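Gripper swap, week two

So the Senmont fingers are off and the Dritton ones are on, and I've spent most of November with an Allen key in my dressing gown pocket. The arm is the same one as before. Only the gripper has changed, plus a new firmware for the controller which I did not want but got anyway.

Quick recap if you missed the last post: the Senmont pair were soft, slow and very forgiving. Lovely on fruit. Hopeless on anything thin, and they'd drop a teaspoon if you so much as looked at it! The Dritton set is black, angular and far more sure of itself, and it closes in nearly 3 seconds less, which sounds like nothing until you've sat through 70 grabs in an evening (with tea, but still).

Kitchen counter tests this time, with a bowl, a plastic cup and a snack bar, all next to the sink. The cup is my favourite because it tells you straight away if you're squeezing too hard. The bar is the nasty one, all slippery wrapper and hardly any height.

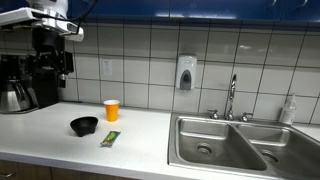

Pestia wrote under the last post that I should stop fiddling with the force setting and drop the closing speed first, as most squashed cups come from fingers arriving too fast. Fair point, and I tried it. At 30 per cent speed the cup came up round every time, and I'd had the force at 7 all along without touching it.

The bar still skids. I've got some rubber strip to stick on the fingertips, and if that fails I'll try coming in at a slant. The cable also needs a longer loop, it tugs a bit when the wrist turns right round, so that's tonight's job once the washing up is done.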